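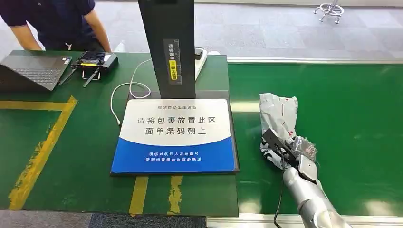 The Brosten Ferry and the People Who Missed It
Notes for the Murnport evening talk

Start slowly. Let people find their seats and get their tea down. Say good evening and thank you for coming out, and thank Marisol Quintero for asking me, and for asking me again when I didn't answer the first time.

Opening. Ask who in the room ever crossed on the ferry. Wait for the hands, and don't rush this bit, because somebody always wants to tell you about being sick over the side, and they should be allowed to. Then ask who ever missed it. I expect more hands. My own would be up for both, I'm afraid, and I'll tell them about the morning of my school interview, when I stood on the Brosten slip in my cousin's shoes and watched it go without me, near enough that I could see the skipper eating a sandwich.

That is really where this talk comes from. When you read what's been written about the ferry, and there's more than you'd think, it's all engines and owners and tonnage. I love all that, and I'll bore anyone with it who stands still long enough, but I wanted to give an evening to the waiting. We spent so much of our lives waiting for that boat! There was a whole way of living that went on at the top of the slip, with its own manners and its own quarrels, and when the bridge opened it was gone by teatime.

The route (keep this short, most of them know it). Murnport side, the stone slip below the chandler's. Brosten side, the wooden landing, and later the concrete one. On a good day you'd be over before your tea had cooled. On a bad day you'd go up nearly to the point and come back down on the tide, and the children thought that was the best crossing of all. Draw it on the board if the pens work.

The log. Explain how it came to me. It was in Cillian Mac an tSaoi's loft, in with the Christmas things, and he rang me up and said would I want a wet book. It had dried by the time I got there, but you could see what he meant. It covers a single year, from one June to the next, and it records 1178 crossings. Say the number and let it sit for a moment. Each has a time and the state of the water and, where the skipper felt like it, a remark. Read out these:

"Late. Cow."

"Mrs P. left behind, shouted."

"Fog. Went by the bell and by Tom's opinion."

"Band aboard. Played. Asked to stop."

Pause after the cow. They'll want to know about the cow and so do I. I've asked everybody and I have had four different cows described to me.
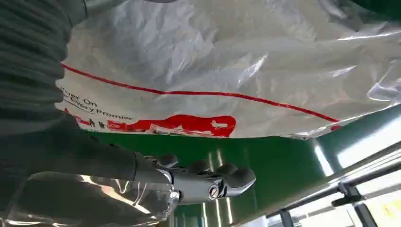
The busiest crossing in the book is regatta day, when he has written 169 and underlined it, and then, in smaller writing, "in two goes, whatever anyone says." I do like him for that. Mention that Zoila Paucar's mother-in-law was on the second of those goes and remembers being held up by the crowd with her feet clear of the deck. Zoila may be in the audience. If she is, ask her, as she tells it far better than me, and then remember to take the floor back again afterwards, kindly.

The waiting room. Now, this was a shed. I'd like to be fair to it, but it was a shed with a bench down each side and a stove that was lit from the first frost, and where you sat depended on who you were. The Brosten people sat on the left. I have never met anyone who could tell me why. If you were courting somebody from the other side you had a decision to make every evening in full view of your neighbours. Ruairí Quinlan told me that he sat on the right for the whole of one winter for the sake of a girl who worked in the bakery, and that his father noticed on the second night and said nothing at all until Easter.

Play the recording of Ruairí here if the speaker is behaving. It's the part that begins "You could hear the chain first." If it isn't behaving, just read it, it's on the yellow sheet. Don't do his voice.

What people did while they waited. Knitted. Argued about the tide. Swapped eggs and library books. A good deal of borrowing was done in that shed and I don't suppose all of it was ever put right. There was a shelf by the door where you left things for people on the other bank: a pair of boots for mending, a prescription, a cake under a cloth. You wrote the name on a bit of paper and whoever was crossing next took it over. Zulkifli Wijaya's first memory of Murnport is of being handed a live hen by a woman he'd never seen before, who said only "for Nan," and of standing on the far landing with it under his arm, wondering how he was going to find out which Nan. (He did find her. She gave him a shilling and he still has it.)
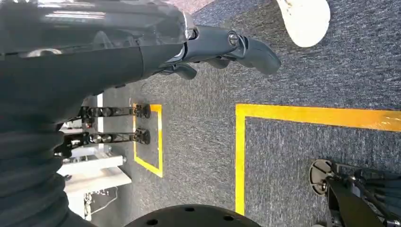 The last week. Go gently with this, there will be people in the room whose fathers lost their work. The bridge was wanted, and I was glad of it myself when my mother was ill and we could get her to the hospital at night. I think you can be glad of a thing and still miss what went before it. The last boat went from the Brosten side at dusk. There were around 300 people on the landing by most accounts, and hardly any of them had anywhere to go, so they simply went over and then walked home across the bridge.

Read the last entry in the log from the schoolmistress's copy, the good clear one: "Water flat. All aboard that wanted. Nobody left behind."

Then stop talking for a bit. I always want to fill in after that one and I mustn't.

Questions. Someone will ask about the bell. It is in the porch at Vidness, it is the right bell, and you may ring it if you ask first. Someone will ask what became of the boat, and I'm sorry to say I've lost track of her after she was sold up the coast for carrying gravel. If anybody knows, I'd dearly like to hear.

Before they go, mention that the log will be out on the side table, clean hands please, and that I have a notebook with me for anyone who'd like to write down a crossing of their own, or a missed one. Leave the pen on its string. Thank Marisol again, and the people doing the tea.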